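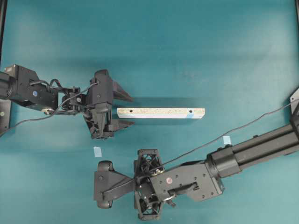 White wooden board on a teal tabletop.

Bavon Board Paint, Chalk White

Price: $79 per can
Availability: In stock, ships from our Gremard warehouse

White is the hardest color we sell. It shows every brush hair, every fingerprint and every moment you got bored and went to check on lunch. Bavon is our answer for people who insist on painting wood white anyway, and who would like it to stay that way past May.

It's a water-based paint for bare or previously painted wood: shelves, signs, cabinet doors, the chair your aunt gave you. It goes on thick, levels itself out if you leave it alone, and dries to a flat finish with no shine to speak of. Leaving it alone is the difficult part. Put the brush down and walk away.

Coverage and drying

One can covers roughly 200 square feet in a single coat. Bare pine will want two coats, and knotty pine will want two coats plus a coat of Bouvier Knot Sealer underneath, or the knots will come back to say hello. Allow 3 hours between coats. Overnight is better before you stack anything on it, and books are worse than you think.

What you'll need

A decent synthetic brush or a foam roller
Fine sandpaper
Drop cloth -- an old sheet works, a good sheet works too but leads to conversations
Soap and warm water for cleanup

Colors

Chalk White, Oyster, Watanach Gray. We also made a cream for a while. It looked like teeth.

From the shop

"I tested this on the back of a closet door first, as the label tells you to. Then I did the front, the frame and the closet next to it. Send more." -- Miroslava Kobzar, paint counter

Returns

Unopened cans can come back within 6 weeks for a full refund. Opened cans are yours, along with whatever you've decided to paint next. Store above freezing with the lid tapped down firmly, and stir well before using again.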